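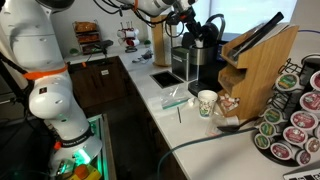

December, coffee counter cell, start 8:40

Came in to finish the cable job on the gripper arm and redo the park position. Gemechu left a note that the arm had stopped twice with a joint limit warning while reaching for the brewer handle. Log agrees, same joint both times, wrist 2.

Pulled the program up on the laptop and stepped it at 20 percent. The reach is fine. The trouble is the approach point before it, which was taught back when the brewer stood closer to the window. Someone moved the brewer and only the last two points got retaught. Retaught the approach, saved as a new file, kept the old one.

Then the cables. The loop at the wrist was too tight in the far pose and too slack in the near one. Cut the two top ties, gave it more length, retied with the wide hook-and-loop from the Grullen drawer. No more zip ties on this arm please, they bite into the jacket. Ran the wrist joint end to end by hand in freedrive, no pulling.
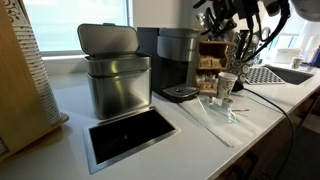

Notebook 3, p. 83

The cable that goes down over the front of the counter still bothers me. Kofi wants a clip under the lip, I would sooner route it back toward the window side. Not decided. Until then keep your knees away from it.

Gripper next:
- Wiped the finger pads with alcohol, let them dry.
- Checked the screws at the base of each finger. One on the right side took a quarter turn. Marked both with paint pen so we can see if they move.
- Opened and closed it 100 times from the test script. No stalls. Current looked the same at the end as at the start.
- Force setting was at the Zorent default. Brought it down for the paper cups, left it alone for the brewer handle.

Slow pass with the wrist camera on, hand on the stop. The pads pass close to the white ledge on the way in, closer than I like. Added a waypoint so it comes in higher. Costs up to 3 seconds a cycle, we can live with that.
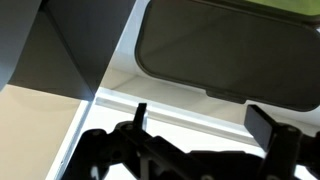
Left to do

Recheck the paint marks after the next long run. Khadija has the spare pads, ask her before ordering. The backup of the old program is on the laptop only and needs to go on the share. Label on the teach file should say which brewer position it belongs to - I will tape the counter once we agree where the brewer lives.

Stopped 11:15, arm parked, brakes on.

Recent entries
Wrist camera mount, second try
Skidulance base: leveling the stand
Cup dispenser height and the missed grabs
Stop button wiring check (Aurel)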